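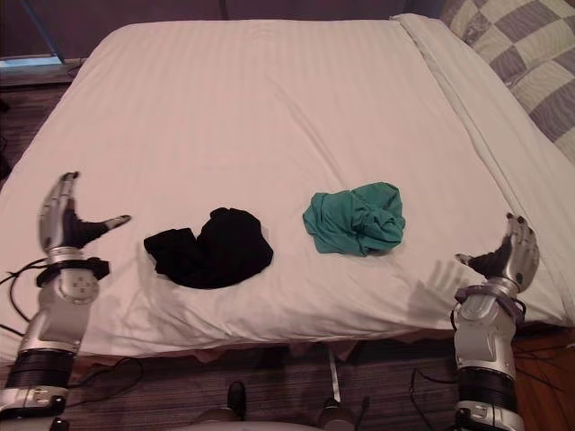

**Section 7: Connecting a Keg**

Read this section before you tap the first keg on a Grolero two-line dispense cabinet. Kegs should have stood in the cooler overnight. A keg that has just come off the truck will pour foam.

1. Turn the gas off at the wall valve. Check that the line gauge reads zero.
2. Close both beer taps.
3. Remove the plastic cap from the keg and wipe the keg valve with sanitizer. Let it stand for two minutes.
4. Make sure the coupler handle is in the up position. Line up the lugs, press down, and turn clockwise until it stops.
5. Pull the handle out and push it down until it clicks.
6. Open the wall valve slowly. Set the regulator to 14 psi for lager, unless the keg label gives a different pressure.
7. Hold a pitcher under the tap and open it fully. Close it when the beer runs clear.

> **Caution:** Never loosen a coupler while the gas is on. Keep your face away from the keg valve at all times.

> **Caution:** Carbon dioxide can collect at floor level in a closed cellar. If the gas alarm sounds, leave, prop the door open on your way out, and do not go back in until the alarm has stopped.

**Notes**

- Kegs from Dlamini use a different coupler, part 411. Do not force the standard one.
- Cider and beer should not share a line without a full clean in between.
- If the second line is not in use, leave its coupler off and its gas tap closed.

**If the beer will not pour**

Check the gas first, then the handle on the coupler. If both are fine, look for a kink where the line enters the cabinet. A line that has frozen at the cooling plate needs about 7 hours with the cooler switched off.

For spare washers and couplers, call the Prurberg depot and ask for Gemma Sugden in parts. Have the cabinet serial number ready. It is on the plate inside the left door.

Line cleaning is covered in Section 8.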